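Tridard to bring refill scheme for hand and body care into 45 offices

Staff washrooms and kitchens to swap single-use bottles for returnable ones from July

Tridard, the workplace supplies company, has signed an agreement with skincare maker Clirolden to provide refillable hand wash, hand cream and body lotion to office buildings. The scheme starts in July at 45 sites and will run alongside Tridard's existing deliveries of paper goods, tea and coffee.

Under the agreement, Clirolden will fill the containers at its own plant and Tridard will deliver them on its normal weekly rounds. Empty containers go back on the same van. They are washed, checked and filled again, and any that are cracked or have a worn pump are taken out of use and recycled.

The two companies ran a trial over the winter at 19 offices. Most were small or medium-sized, with one larger building of 200 desks. Sites were asked to keep using their usual cleaning contractor, and no changes were made to sinks, shelves or wall fittings. All 19 have chosen to stay with the scheme.

Manon Gill, head of supply at Tridard, said: "Our customers kept asking what they should do with the empties. Many were throwing away a good pump every few weeks because there was a bit of hand wash dried round the top. We already had a van going to the door, so it made sense to take the bottles back."

The trial also led to changes in the range. Clirolden had first offered a single size of container for every product, but office managers said it was too heavy for a desk or a meeting room and ran out too quickly in a busy washroom. There will now be two sizes, and sites can mix them in one order.

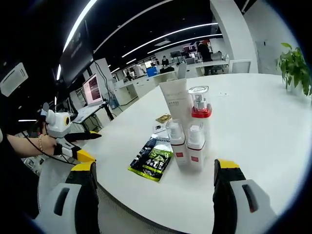 Choosing the containers took longer than either company had planned. The design team at Clirolden looked at refill pouches, cartridges and rigid bottles before settling on rigid bottles for the main range. Samples were put out in shared areas so that people could try them and leave comments. A group set out on a round white table in an open-plan office shows the kind of mix that was discussed, with white pump bottles of different heights and a squeeze tube standing on its cap. Pumps were preferred for hand wash and lotion. Opinion on tubes was divided – people liked them for hand cream, but they are hard to clean inside and cannot be returned in the same way. Hand cream will therefore be offered in a small pump bottle.

Pantelis Katsaros, product manager at Clirolden, said: "An office is a hard place for a bottle. It gets moved from one room to another and the cap goes missing in the first week. We wanted something that could be filled again and again and still look decent next to a sink."

The refill range has three scents and one unscented version. Prices are set per fill, with a deposit on each container that is returned if a site leaves the scheme. The smallest order is one crate.

Existing Tridard customers can join through their account manager. New customers with 40 or more staff can ask for a free starter crate, subject to stock.

Press contact: Dagný Thygesen, Tridard press office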